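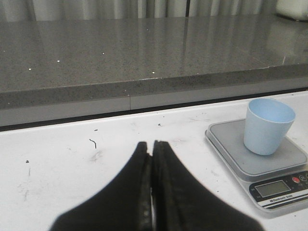
Kitchen scales get their own night at the Murkisley repair room

MURKISLEY - Bring your scale. Bring a cup too, if you have one you bake with.

The repair room on Pinwood Lane is running a scale check all through February, 6 p.m. to 8 p.m., free at the door. First session went ahead last week and was busier than planned. 34 scales came in. Organizers had set out tags for half that.

Most were the small electronic kind, flat plate on top, sloping front, a display and a few buttons. A handful of old spring dials as well, and one balance with brass pans that had to wait for a bigger table.

The idea came out of the Cakby bread swap, where the same recipe kept turning up as very different loaves. People compared notes. Then compared scales. Two of them disagreed by 69 grams on the same bag of flour, and that was enough to get a check night on the calender.

How it works

You sign in and get a tag. Your scale goes on a hard, level table, never a cloth or a cutting board. The checker puts known weights on it, light ones first, and writes the readings on the tag. Same weights again in the corners of the plate, where cheap scales tend to drift. Then a cup goes on, the scale gets zeroed, and a weight goes in the cup. If the number matches the one from before, the zero button is doing its job. If not it gets looked at.

Whole thing takes 10 minutes if the batteries are good. 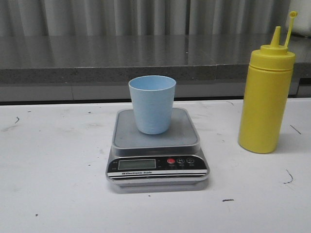

A light blue cup on one of the kitchen scales, with a yellow squeeze bottle alongside.

Batteries were the story of the first night. Of the scales that came in marked "broken," 8 only needed new ones. Several more had dirty contacts, which a dry cotton swab and some patience will usually fix. A weak battery doesn't always mean a dead screen, the checkers say. It can give you numbers that wander up and down while nothing on the plate is moving, and people blame the scale.

The other common trouble was crumbs. Flour and sugar work in under the plate and pack down until it can't move freely. Some plates lift off for cleaning and some don't, so look before you pry. Wipe with a damp cloth, not a wet one. Keep water away from the buttons.

And feet. Check the feet. A scale with one rubber foot missing will rock, and a rocking scale can't be trusted with yeast. The room keeps a jar of spare stick-on feet in a few sizes, help yourself.

Why the cup

Visitors asked about this a lot. Baking by weight nearly always means weighing into something, so checking the bare plate is only half the check. The cup should be dry and sit clear of the display so you can read it, and it shouldn't touch anything beside the scale. A handle leaning on a wall or a jar takes a bit of the load and the reading comes up short. Wide mixing bowls are the worst for this. They also hide the screen, so people tilt them to see, and tilting puts you right back where you started.

Squeeze bottles are handy for the last few grams of oil or syrup, if you're that fussy. Plenty of people in the bread swap are. One trick passed around the room: put the bottle itself on the scale, zero it, squeeze what you need into the bowl, and read the minus number when the bottle goes back on. Saves washing a cup. Not every scale shows minus numbers but most do.

What they can't fix

Cracked plates, mostly, and scales that got dropped hard. If the sensor underneath is bent the readings will be off in a way that no button press will cure. Those can be left in the bin by the door for electronics recycling. Take the batteries out first please, there is a seperate tub for them.

The check is for home kitchens only. A scale used for selling food by weight has to be inspected officially and the repair room can't sign off on those. Two market sellers were turned away on the first night, nicely, with the right phone number.

Also coming up

The Chow supper club meets in the same room at the end of the month and will use checked scales for its dumpling dough evening. Places for that are gone, but there's a waiting list on the board by the coats.

A knife sharpening session is planned for after the scale checks finish. No date yet. Toasters are still on hold until the new outlets go in.

If you're coming

Doors open 5:45 p.m. No booking. Two scales per household, any make, any age. Bring the instruction sheet if you still have it - the button combination for recalibrating is different on nearly every model and guessing eats up time. Bring spare batteries if your scale takes the flat coin kind, the room ran out of those on the first night and the next box may not arrive in time.

Parking is behind the building on the Pinwood Lane side. Front steps are being repaired, use the ramp. Tea and coffee by donation.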